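Reference > Laboratory practice > Robot handling > Clotier rules

Clotier rules

The Clotier rules are a short code of good practice for robot arms that handle laboratory glassware. They were drafted at Stemside by Ilse Vanhove and Florencio Campos, and run to 14 clauses, four of which concern the tablecloth.

The first draft had 55 clauses. Most dealt with blame and were dropped in March.

Content

Clause 2 asks that tubes be empty during trials. Clause 5 sets a closing force low enough for thin glass, to be checked on a sacrificial tube. Clause 6 requires the rack to stay put for a whole run - a point on which people have proved less reliable than arms. Clause 9 covers the start position: tubes lie flat, side by side, well clear of the rack, and the gripper waits over open cloth.
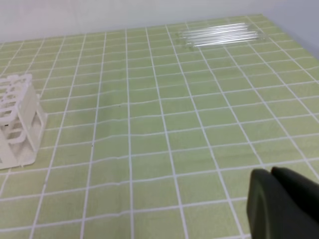
A printed grid is recommended under clause 10, though the cloth need not be ironed. Tarmo Grigaitė objected that creases mislead anyone judging distance by the squares, and was invited to bring an iron.

Reception

Aubert adopted the rules whole. Mivov adopted all but clause 6.

Category: Codes of practice | Glassware | Robot grippers

Related articles
Breakage log
Rack (laboratory)
Stemside tablecloth dispute
Wrist camera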